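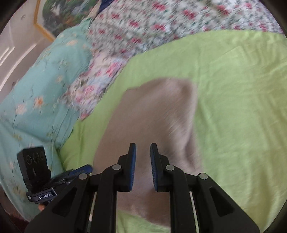 米色那块，放在浅绿床单上，布面有点毛。

**工单标题：** 米色盖布掉毛，粘浅绿床单，洗完更糟
**提交到：** Vondeck 布草售后
**地点：** Holtgate 公寓，二楼朝北那间
**涉及物品：** Mạc 系列米色盖布；浅绿床单（不是你们家的，老的）；洗衣液 Wekico 无香
**优先级：** 中。有人住进来之前要弄好，那就算高吧
**状态：** 处理中

---

## 问题

盖布是米色的，当床尾盖毯用，有时候也叠起来垫在枕头底下。新的，December 到的货。拆包抖了几下就有细毛，当时没当回事，新东西嘛。

现在的情况：

- 铺在浅绿床单上睡一晚，床单上一层浅色细绒，用手掌一抹能搓成小卷
- 深色衣服坐上去，裤子后面全是
- 洗过之后布面比原来毛，摸着还有点涩
- 绿床单跟它一起洗过，床单也开始挂毛，本来是挺光的一条床单

想知道：是布本身的问题，还是洗的方式不对，还是跟床单不能一起洗。能救就救，不想退，颜色配这个绿挺好的，换别的色又得重新配枕套。

## 已经试过的（提交前）

1. 抖。阳台上抖，抖完一阵好，铺回去又有
2. 粘毛滚筒。有用，费纸，撕到后面烦了
3. 洗衣机普通程序，跟床单、枕套、两条毛巾一起。**错误示范**，现在知道了，毛巾也在掉毛，谁粘谁的分不清
4. 烘干。烘完滤网上厚厚一层，灰白带米色。本来以为毛都出来了就好了，铺上床，还是有
5. 加柔顺剂在洗一遍。摸着软了，毛更飘

洗标剪掉了。别问，扎脖子。所以水温不知道按多少来。包装袋也扔了。

---

## 处理记录

**售后回复 · 上午**

收到。先别再洗了，尤其别再烘。请先补几样信息：

- 程序时长、水温、脱水转速
- 有没有用柔顺剂、漂白类的东西
- 烘干是高温还是低温
- 掉的毛是米色还是白的。找张深色纸或者黑T恤，盖布放上去拍几下，看落下来的颜色
- 布面两面是不是一样毛

另外床单请单独放，别跟盖布叠在一起收。

---

**我 · 中午，手机打的**

程序：棉织物，时长 85 分钟，面板上写的。水温当时没调，默认，面板上不显示，得翻说明书，说明书在抽屉里压着，晚上翻。脱水是高的，最高那档。

柔顺剂有，就一次。漂白没有。

烘干高温。赶时间。

黑T恤试了。落下来的有米色也有白的，白的偏多。白的应该是毛巾的？毛巾是白的。所以不全是盖布的锅。

两面：一面毛一点，另一面平。之前没注意过，一直随便铺，哪面朝下看心情。

床单已经拿开了。

---

**售后回复 · 下午**

有用，谢谢。几点判断，先说有把握的：

**毛巾是大头。** 白毛多，说明盖布里夹的很多是从毛巾上来的。这块布面本来就带一点绒，容易挂东西。跟毛巾同洗、又高速甩干，等于把毛巾的毛压进去了。之后每铺一次就往床单上掉一点。

**高温烘干是第二个。** 表面的短纤维被翻起来，洗完更毛、发涩，多半是这个。翻起来的回不去，但浮着的能清掉，清完手感会好一截。

**柔顺剂**会让纤维更松，毛更容易飘。停用。这批先都别放。

不太有把握的：布本身有没有多余浮毛。新布都有一点，正常洗两次应该收住。你这个中间掺了毛巾，没法判断，得先清一遍再看。

按下面来，顺序别换。

### 第一步 干的时候清

- 盖布平铺，毛的那面朝上。底下垫一条不要的旧床单，别垫那条绿的
- 软毛刷，顺一个方向刷。别来回蹭，来回蹭起球
- 刷出来的毛收拢，用微湿的手或者湿海绵带走
- 翻面，平的那面轻刷一遍就行
- 有硬的小球别揪，揪了旁边一圈都松。用剃毛器，最轻那档，或者先放着

### 第二步 单独洗

- 盖布单洗，桶里不放别的
- 先看一眼门封圈，上次的毛巾毛可能还在那儿，擦掉。排水过滤也看一下
- 装进大号洗衣袋，平的那面朝外
- 冷水，轻柔程序，脱水调低
- Wekico 少放，平时的一半。泡沫多了漂不净，毛粘在残留的洗衣液上更难掉
- 多加一次漂洗

### 第三步 晾

- 平晾，或者搭在宽一点的杆子上。别用夹子夹角，会拉出耳朵
- 半干的时候抖两下，再顺着刷一遍，这时候毛最好下来
- 全干了再收。潮着叠会有味，绒也会压出印

### 第四步 床单

床单另外走。先干着用粘毛滚筒，边上和折缝都带到，再翻过来洗，也别跟毛巾。绿的浅归浅，粘了米色毛一样看得见。

做完把黑T恤那个测试再做一遍，结果发过来。

---

**我 · 晚上**

说明书翻到了，默认是 40 度。行吧。

第一步做了，在地上铺旧床单刷的。膝盖疼。刷出来的毛比想的多，团起来有鸡蛋那么大一坨，颜色灰白。没有软毛刷，用的是刷大衣那个，毛挺细的，应该可以？

门封圈一摸，恶心，一圈毛糊在底下那道沟里，还有个发夹。擦了三张厨房纸。过滤那个口子没敢开，上次开了淌一地水。这个必须开吗

盖布还没洗，太晚了机器吵楼下。明天。

---

**售后回复 · 次日早**

大衣刷可以，只要不是硬鬃的。

过滤口建议开。放水前底下垫浅盘和毛巾（深色的或者准备洗的那种，别又弄一手白毛），慢慢拧，别一次拧到底。先断电，水停了再全拧下来。里面有毛就捏出来，拧回去要拧紧，然后空跑一个短程序，冲一下。

空跑这步别省。桶里残留的毛巾毛，不冲掉就会回到盖布上。

---

**我 · 下午**

过滤开了，毛一团，还有张烂掉的小票和一枚硬币。空跑了。水淌出来比上次少，浅盘够用。

盖布单洗了。洗衣袋不够大，硬塞的，一角露外面，拉链没拉到头。冷水，轻柔，脱水低。洗衣液放一半。多漂一次。

出来沉得要命。脱水低就是这样？水哒哒滴一路，从洗衣房滴到阳台。

晾在晾衣架上横着搭，占了三根杆。半干的时候去抖了，风大，毛全吹回脸上。下次带口罩。

另外，问一句：可以用粘毛滚筒在半干的时候粘吗？想省事。

---

**售后回复 · 傍晚**

半干别用滚筒，胶会转到布上，之后更吸毛。要用等全干。

沉是正常的，低速脱水含水多。下次可以先卷进一条**不掉毛**的旧床单里，压一压吸水，再去晾。别拧。

洗衣袋太小的问题：盖布在里面团住，洗不开，毛出不来。下次换大的，或者干脆不用袋子，单洗本来也没什么可缠的。袋子主要是怕拉链、扣子刮。

---

**我 · 晚**

全干了。摸着好多了，没那么涩。毛还是毛，但是贴着的那种，不飘。

黑T恤测试：拍几下，落下来一点点，基本都是米色。白的几乎没有。所以毛巾的锅坐实了。

拿手顺着摸掉不了什么，逆着搓还能搓出一点。

床单：干粘了一遍，正面还行，折边那道缝里塞的毛滚筒够不着，用胶带折成一小条往里按，慢，能出来。洗完晾着，明早看。

---

**售后回复 · 次日早**

好。白毛没了，只剩少量米色，这个量属于新布浮毛，基本可以排除质量问题。但还要再看一次：

1. 盖布铺回绿床单上，**平的那面朝下**贴床单，毛的一面朝上
2. 正常用两晚
3. 不抖不刷，直接掀开看床单，顺便用黑T恤拍一下朝上的那面

如果床单上还是一层，开换货。如果只有零星几根，再按同样办法单洗一次，应该就收住了。

---

**我 · 过了两晚**

平的朝下，铺了两晚。

掀开：零星几根，都在靠脚那头，大概蹬的。中间和上半截干净。床单也没再挂白的。以经比之前强太多了，之前掀开那是一层。

黑T恤上也就几根。

剩的问题：

- 有两个硬球，在盖布一角，应该是塞洗衣袋那次没拉上拉链磨的。没揪，忍住了
- 折过的地方有一道压痕，绒倒向一边，光一照颜色不一样，看着像脏。顺着刷刷不回来
- 换货先不用

---

**售后回复 · 上午**

压痕：离远一点用蒸汽过一下，别压上去，熨斗悬着就行，走一遍马上用刷子把绒带起来，再摊着晾凉。手头只有平熨斗的话，隔一层湿布，不往下按。**别直接熨**，直接熨绒会倒死，还可能发亮。

硬球：剃毛器最轻档，布底下垫平，别提起来剃。只剃球，周围别扫。没有剃毛器就放着，不影响用。

以后收的时候别对折死压，卷着放。上面别摞被子。

---

**我 · 中午**

蒸汽弄了，挂烫机，隔着一掌宽。痕淡了，还剩一点，侧着看才看得出。够了。

硬球剃了一个，另一个没敢，位置在边线旁边，怕剃到线。

卷着放占地方，柜子那格矮，卷了塞不进去。现在是搭在椅背上。椅子是木头的，没毛刺，摸过了。

顺手记一下给换布草的同事看，这个能不能挂在工单底下？下次别又跟毛巾一锅端：

> **盖布（米色，Mạc）**
> 单洗。冷水。轻柔。脱水低。
> 洗衣液半量，不放柔顺剂。多漂一次。
> 不烘。搭宽杆，不夹角。
> 半干抖，顺毛刷。全干再收。
> 平的那面贴床单。
> 卷着收，别压。
>
> **浅绿床单**
> 干粘一遍再洗。折缝里看一眼。
> 不跟毛巾，不跟盖布。
>
> **毛巾**
> 自己一桶。洗完擦门封圈。
>
> **过滤口**
> 断电，垫盘子，慢慢拧。

---

**售后回复 · 下午**

可以挂，已经置顶在工单里。补两条：

- 新到的盖布第一次用之前先单洗，别直接上床
- 洗标下次别剪，线拆开缝到角上就不扎了。水温、能不能烘上面都有

洗标可以补寄一枚，布的，缝一下就行。要的话回个地址，写 Holtgate 哪个门进。

工单先挂"观察"，再洗一次没反复就关。

---

**我 · Monday**

要洗标。侧门进，正门这周在修，按铃没人听见。

第二次单洗做完了，这次没用袋子。滤出来的毛少，指甲盖大一点点。晾着呢，晚上铺回去。

另一间也要配一块，同色，柜子里那条床单是一样的绿。到货先单洗，记住了。库存有没有，有的话跟洗标一起寄，省一趟。

---

**售后回复 · Monday 傍晚**

同色有货，和洗标一起发。报价单另走邮件，确认了就出库。

**状态改为：** 观察中
**遗留：** 盖布一角边线旁硬球一个，不处理
**关联：** 新盖布一块，到货后首洗情况回填到本工单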